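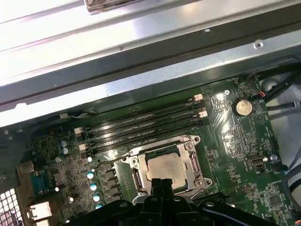 Inside the Pleveck: four sticks of memory, the open socket with the processor in it, coin cell over to the right.

Subject: Re: [old-desktops] Odd beeps and a clock that won't keep time

Hello all,

Thanks for all the replies, on list and off. I'm answering the long one from earlier in the week because it covers most of what other people asked as well.

> Before you go buying a new board, do the boring things first. Swap the
> coin cell, it costs next to nothing and a flat one can cause all sorts
> of daft behaviour on a machine that age. Then take ALL the memory out
> and put it back one stick at a time. Ours did exactly what you describe
> (two beeps, pause, two beeps) and it was a stick that looked seated and
> wasn't. And can you tell us which processor is in there? The Skoster
> boards were fussy about the later ones unless the BIOS had been updated.
> Also, is it the case with the fixed drive cage or the one that slides?

Right, in order.

The coin cell. I haven't changed it yet, but I've got a new one in the drawer and I put the meter on the old one last night, and it read so low I thought I had the meter on the wrong setting (I didn't, I checked it against the kitchen clock battery). So that's the clock explained, I should think. It's one of the easy ones to get at as well, sitting out in the open beside the memory slots, so no excuse for having left it this long. I'd been resetting the date by hand every morning since April like a fool.

The memory. All four slots are full, and this is where I got a bit lost, because the board manual has a table for four sticks and a different one for two, and the scan I've got is so faint that I can't read the footnotes on either. Does anyone have a better copy? Mine came off the old Mundico support pages and it's 224 pages long, with the useful bit on page 110, naturally printed in pale grey. There's a label strip along the top of each stick but they're faint, and I'll have to pull them out and hold them under the lamp to be sure they're all the same sort. I've a nasty feeling they came from two different places. The latches are nice and stiff, which I was pleased about — I had one snap on me years ago in another machine and never heard the end of it at home.

The processor. I've opened up the socket but I haven't lifted the chip out yet. The old paste came off with a cloth and a lot of patience. The top of it is a bit scuffed and the lettering is faint too (everything on this machine is faint, I'm starting to think it's my eyes). I'll try it again with a torch held low to one side and send the list whatever I can make out. Does scuffing on the top matter at all? I'm assuming it doesn't so long as it's flat and clean, but I'd rather be told off now than after I've put the cooler back on.

The case. Fixed cage, sadly. You have to take the drives out from the other side and it's a proper knuckle-skinner. I've shoved the bundle of cables over towards the side and out of the way, and I'm leaving everything plugged in at that end until I've drawn myself a little map of what goes where. I did not do this last time. There was a front panel light that never worked again and I've never found out why.

Somebody off list asked what it's even for, and whether I wouldn't be better off with something newer. Fair question! It has all the scanned recipe cards on it from Ông, the café we used to run, 1,041 of them, plus the label printing program, which won't run on anything more modern that I've tried. Yes, the cards are backed up. No, the label program isn't, or not in any way I'd trust, which is why I want this one back on its feet and not in the skip.

So my plan is: new coin cell, then close the socket up again with fresh paste, cooler on, then one stick of memory in the slot the manual likes best (if I can work out which that is) and see what beeps I get. Then add the others one by one. If it still does the two and two with every stick tried on its own, I'll come back and moan at you all again.

Two things I'd be glad of before I start:

- a readable copy of that memory table, even a phone snap of the page would do
- whether the BIOS settings need putting back to default by hand after the cell's been changed, or whether it does that for itself

I've got the kitchen table until teatime tomorrow and after that it all has to be off again, so quick answers very welcome.

Cheers, and thanks again — especially for not just saying "buy a new one".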